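Lorena Jara
October, 7:40 pm

Okay, play kitchen thread, because I spent the whole of Sunday arvo up to my elbows in tiny pans and I've got a lot of feelings about it. Mute me now if pretend toast isn't your thing!

The big cooking kit is set 2176 in our catalogue and it's easily my favourite thing on the shelves. It's gone home with so many families that the original checklist was down to a scrap of paper and some sticky tape. Time for a proper new one.

My method is to tip everything out on the white table, spread it so no piece is hiding under another, and then stand there and have a good look. You'd be amazed what you forget is in a kit until it's all lying flat in front of you. 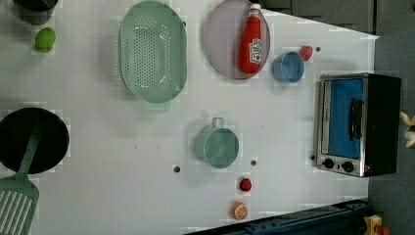 Nornholm Toy Library | Pretend Play & Dress-Ups

Can we talk about that mint colander first? It's a beauty. Big oval thing, proper rows of little holes, and a handle at each end so two kids can carry it together (or fight over it, depending on the morning).

It's also the piece that gets used for everything except draining. I've had it come back listed on the return slip as "hat", "boat" and once "shield", and I filed all three because I thought they were lovely.

The slotted spatula is the same minty colour and lives in the black frying pan as far as I'm concerned. If you borrow this kit, please send the two back together! A frying pan without a flipper is a very sad frying pan.

And the ketchup. Every kid goes straight for the ketchup. You can put out a whole spread of fruit and a toaster oven and they'll walk past the lot to pretend-squirt sauce on a strawberry. My nephew calls it "dinner jam" and I've never corrected him.

(Tomato sauce to plenty of you, I know, I know. The bottle says what it says and I'm not starting that argument again in the comments.)

Now the teal measuring cup. Murray Harawira wanted to move it across to the water play kit and I've fought him on it for months. It belongs with the cooking stuff! Kids love a recipe. Give a four-year-old a measuring cup and they'll suddenly tell you the soup needs six cups of strawberries and one of dog.

Murray's counter-argument is that the water play kit has nothing to scoop with except an old yoghurt tub. Fair point, mate. We'll get you a scoop. Hands off mine.

Ongoing debate: the round green one. I say lime. Murray says green apple. The old checklist said "ball (green)", so clearly whoever wrote it had given up. I've typed LIME on the new list in bold and I'm prepared to be unpopular.

A few of you asked how we sort these kits, so I'll do that bit properly. I go by job. Things you cook in, things you serve on, things you eat. Sorting by colour looks gorgeous for a photo and then it's useless when you're packing up with a toddler on your hip, trying to remember whether the pan goes with "dark stuff".

Cook in: pan, pot, toaster oven. Serve on: the plate and that wee light blue one next to it, which I call a cup and half our families call a bowl. Eat: everything small and bright that ends up under your couch.
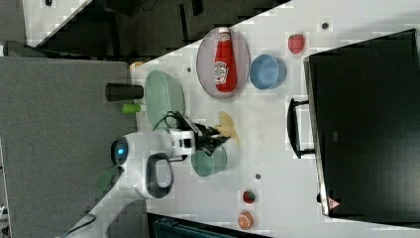 Banana's in the mix! Small green bowl too, and the toaster oven holding down the right-hand side.

The flat yellow banana gets me every time. It's such a good shape for little hands. It's also a phone, obviously. It has been a phone for as long as I've worked here and I reckon it makes more calls than I do.

I'm very fond of the cut orange as well. Toy fruit that shows you the inside is so much better for talking about than plain round fruit. You get segments, you get peel, you get "where are the pips?", and then you're off to the real fruit bowl to check.

Bowls! I'm bowl-mad and I'll say it. A little one and a big one is all you need for an hour of tipping stuff from one to the other. If you're building a kit at home and you only buy two things, get two bowls in different sizes.

Quick tip for the toaster oven crowd: leave the door shut when you first put it out. Half the fun is finding out it's a thing with a door. Then pop a strawberry on the plate and ask how long it needs. The answers are fantastic. I was told 2000 minutes last week, with total confidence.

Washing, because somebody always asks: warm soapy water, soft brush for the colander holes, lay it all on a tea towel overnight. Please don't put the fruit in the dishwasher. We lost a lovely eggplant that way and I'm still cross.

Packing order, for the people who've messaged me about the box not closing (hi Quinlan Street playgroup!). Colander on the bottom, pan on top of that, small fruit inside the measuring cup, ketchup down the side. The oven travels in its own bag. It won't ever fit in the box, so please stop trying, the lid can't take it.

The new checklist has a little drawing beside each piece so kids can tick things off themselves. My drawings are terrible. The tomato and the strawberry look like cousins. I've put leaves on one of them and hoped for the best.

We're hoping the whole library will hit 600 loans before the Christmas close, and I'd love this kit to be the one that tips us over. It's due back on the shelf once the checklist's laminated, and you can pop your name down at the desk.

If you've got a good home for play food at your place, show me! Baskets, drawers, an old esky, whatever works. I'm collecting ideas for the next newsletter and so far all I have is Murray's, and Murray's is a bucket.

Also taking votes on lime versus apple. Choose carefully.

Filed under: Toys & Play > Pretend Kitchens > Threads

Contact the library desk | © Nornholm Toy Library | Back to top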